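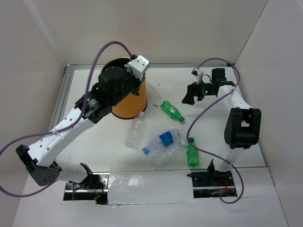
Campus Life | Waste and Recycling | Galleries

Bottles and Bins at Westerberg

The Westerberg Center began its plastic bottle collection in June. The collection is intended for staff, tenants and visitors who use the collection points in the Florkik and Gandow buildings. Captions are kept brief. Guidance on what may be placed in the bins follows the second photograph.

Photograph 1. Bottles on the white work surface, two of them green, with the orange bin standing upright toward the left rear. A black band runs around the foot of the bin. Green and clear plastic are both accepted at every collection point and need not be separated by the user.

The Center operates 103 collection points across the two buildings. Most are located beside elevators and at the entrances to break rooms. A further 10 were added on the lower floors of the Gandow building at the request of tenants, who had been carrying bottles up to the lobby. Each point is emptied on Tuesday morning before 10, and more often when an event is scheduled in the Pusico Room.

Bottles are taken to the sorting area on the ground floor of the Florkik building, where caps and labels are checked and items that do not belong are set aside. The most frequent of these are paper cups, followed by yogurt containers and plastic cutlery.
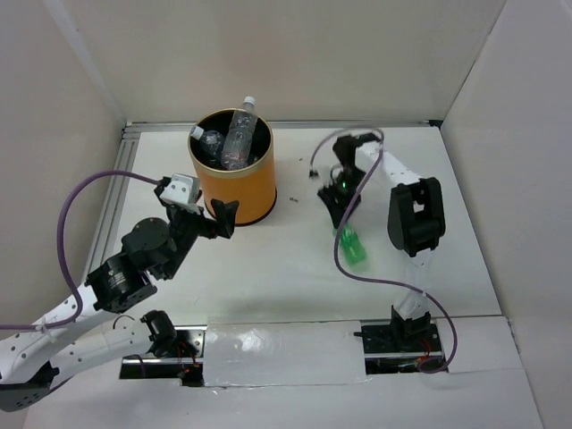 Text and captions by Divya Acharya, Office of Building Services

Photograph 2. Two clear bottles in the orange-tan bin, both with white caps. The larger leans with its neck over the rear of the rim and carries no label; the smaller lies tilted to its left. Caps may be left on. Labels may also be left in place, although bottles without them are quicker to check.

Guidance for Users of the Collection Points

Please empty bottles before placing them in a bin. A quick rinse is appreciated but is not required for water bottles. Bottles that have held milk or juice should always be rinsed.

Please do not crush bottles flat. Whole bottles are easier to identify by type during sorting. Large bottles that will not fit below the rim may be left upright beside the bin – the morning crew will collect them.

Glass and metal cans are collected separately at the loading dock entrance of the Gandow building. Bottles that have held cleaning products, motor oil or garden chemicals are not accepted at any collection point and should be taken to the service desk.

Departments holding a meeting or reception may borrow additional bins. Requests should state the room, the time of the event and the number of guests expected. For gatherings of more than 600 people, please contact the office at least two weeks in advance.

Questions about the collection, including reports of a full or damaged bin, may be directed to Vasanthi Poojary at the service desk in the Florkik lobby. Printed copies of the guidance are available at the same desk in standard and large type.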